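Communiqué de presse
Avril
Pour diffusion immédiate

Grirker complète sa gamme de mobilier fruits et légumes avec le présentoir Plumeck

Grirker, fabricant d'agencements pour le commerce alimentaire de proximité, annonce la mise sur le marché du présentoir à gradins Plumeck, destiné aux rayons fruits et légumes des petites surfaces, aux primeurs et aux espaces de formation à la vente. La référence sera disponible à la commande dès l'ouverture du catalogue de printemps. Elle remplace l'ancienne série Guo, dont les pièces détachées restent suivies.

Plumeck est constitué de caisses en pin clair posées sur une ossature en bois, à des hauteurs et des inclinaisons différentes. Chaque caisse se retire sans outil. La gamme compte 17 modules compatibles entre eux, ce qui permet de composer un linéaire droit, un angle ou un îlot. L'inclinaison se règle jusqu'à 40 degrés pour les caisses de petit format ; les caisses destinées aux produits lourds, courges et choux notamment, ont une inclinaison fixe et un rebord rehaussé.

Les caisses basses ont un fond à lattes espacées. Ce choix facilite l'évacuation de la terre et des feuilles, ainsi que le balayage sous le meuble. Le bois est livré brut, poncé, sans vernis. Une finition huilée est proposée en option.

L'implantation de référence associe les produits par volume : les courges en partie haute, les légumes racines et les choux dans les caisses intermédiaires, les petits produits ronds en bas. Les produits factices sont admis pour les démonstrations et la formation, sous réserve de respecter les calibres usuels. Le panier de vente est placé à droite du meuble, à portée de main.

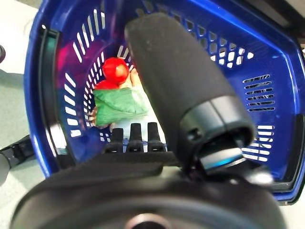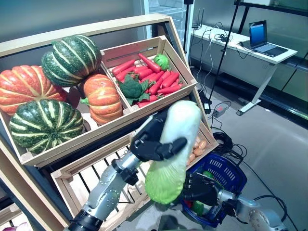 Implantation Plumeck : panier bleu à parois ajourées, courges, carottes et choux.

Le panier fait partie de l'offre. Référencé sous le nom Starno, il est en plastique bleu, à parois ajourées, avec un rebord noir. Les fentes limitent la rétention d'eau après lavage et laissent voir le contenu de côté lors du passage en caisse. Les paniers s'emboîtent les uns dans les autres. Grirker les livre par lots, avec ou sans socle de rangement.

La disposition du panier par rapport aux caisses a été revue au cours du développement. Sur la série Guo, il était posé au sol, devant le meuble, ce qui obligeait à se baisser à chaque dépôt et gênait la circulation. Le plan de dépose latéral supprime ce mouvement. La consigne de remplissage reste inchangée : produits durs au fond, tomates et légumes-feuilles en dernier. Elle figure sur la fiche de poste remise avec chaque meuble.

Caractéristiques principales
Structure : bois, assemblage par vis apparentes
Caisses : pin clair, amovibles, pleines ou à lattes
Nombre de modules : 17
Inclinaison maximale : 40 degrés (petit format)
Charge maximale par meuble : 200 kg, répartie
Prix de la caisse seule : 39 euros hors taxes
Panier Starno : plastique bleu, parois ajourées, emboîtable

Le montage d'un meuble de base s'effectue à deux personnes. Les niveaux sont repérés sur les montants et les pieds se règlent individuellement pour compenser un sol irrégulier. L'entretien courant se fait à la brosse sèche ; le lavage à grande eau est réservé aux paniers. Les caisses fendues ou tachées se remplacent à l'unité.

Les détaillants déjà équipés en série Guo pourront réutiliser leur ossature pour les modules droits, au moyen d'un jeu d'équerres vendu séparément. Les modules d'angle exigent une ossature neuve. Un plan d'implantation est établi sur demande à partir des cotes du local, à transmettre avec la position des portes, des prises et des arrivées d'eau.

À propos de Grirker
Grirker conçoit et fabrique du mobilier de présentation pour le commerce alimentaire : présentoirs, caisses, paniers et plans de dépose. L'entreprise fournit des détaillants indépendants et des centres de formation.

Contact presse
Grirker, service communication
Fiche technique, plans cotés et conditions de vente disponibles sur demande.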